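About Oludis

Hi, and welcome! I'm the person who answers the emails, sweeps the floor and teaches most of the classes at Oludis, a small sewing and mending school on the second floor of the old Radska building. If you've ever shoved a shirt with a missing button to the back of the closet and felt bad about it for a year, you're exactly who I had in mind when I opened.

I didn't come to this from fashion school. I worked in the alterations room at a dry cleaner called Parisi, hemming pants all day long, and I loved it way more than I expected to (the steam, less so). People kept leaning over the counter asking me how I'd done a certain hem or where a hole had gone, and I'd end up showing them on a scrap while the line got longer. My boss was very patient about it. After a while I figured I should just rent a room and do the showing part properly.
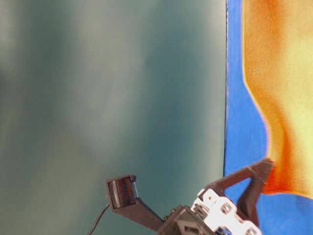 Orange and pale yellow cloth on blue.

The beginner course is called Dindonden, a silly word I made up for the noise my first machine used to make, and it stuck. It runs for five weeks, one evening a week. We start with threading and straight seams, then hems, then zippers, and yes, everybody puts their first zipper in backward, me included! By the last class you'll have a tote bag and a pair of pajama pants. The whole course costs $100 with fabric and thread included, and you can use one of our machines or bring your own. If yours has been in a basement for a decade, bring it anyway and we'll oil it together.

There's also mending night, which is my favorite. You come with whatever's torn, you pay $5, and I walk around the tables helping with patches and darning and those awful little holes that show up at the front of T-shirts. Regulars bring snacks. Please keep the salsa away from the white thread.

I keep a notebook by the door where people write down what they fixed, and in April we passed 3,468 repairs. Mostly socks and jeans, plus a tent, a wedding veil and a very loved stuffed rabbit.

Kids are welcome from age eight with a grown-up at the same table. Parking is behind the building, and the side door sticks, so give it a good push.

Last updated: May 1, 2023

Contact | © Oludis | Back to top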